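Right, gripper thread, because three of you asked and I've been putting it off since July. We've been trying two sets of fingers for the hand-held gripper: the Hakus ones with bare rubber tips, and the Ruvanen ones with the black felty pads.

Short version: I went in rooting for the Hakus. Cheaper, easy to swap, and they grab a mug like nobody's business. On plain pick and place they won, no question.

Then we moved on to the fiddly stuff. Rubber sticks to everything! You want a part to slide a little as you close on it and settle square, and it just won't. The felt lets it slide. I didn't expect to care about that and now I care about it a lot.

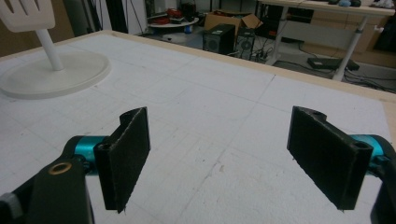

Downside of felt: fluff. Over 2,000 grasps into this set and I'm going at the pads with sticky tape every morning like I own a cat. Ruvanen sell spare pads in packs of 9, so I suspect they know.

Camera next. The wrist camera looks straight down between the fingers, and dark matt pads are lovely for that. Shiny tips gave us glare every time somebody put the big lights on, and our tracking went off for a wander.

Controller: still on the Ševčík board. Tried the Bridmont for a fortnight, liked the software, hated the connector. It worked loose 3 times in one afternoon and I said some words. Back in its box for now (sorry Bridmont, fix the plug and I'll have another go).

A few people asked about grip force. I'm running the felt set a touch firmer than the rubber, but go up slowly, the pads squash more than you'd think and then your width readings are off. Re-zero after you change them. I forgot, and lost most of a day to it.

Next up is thin stuff, cards and cable ties and so on. If you've got a favourite fingertip for that, tell me before I order more felt.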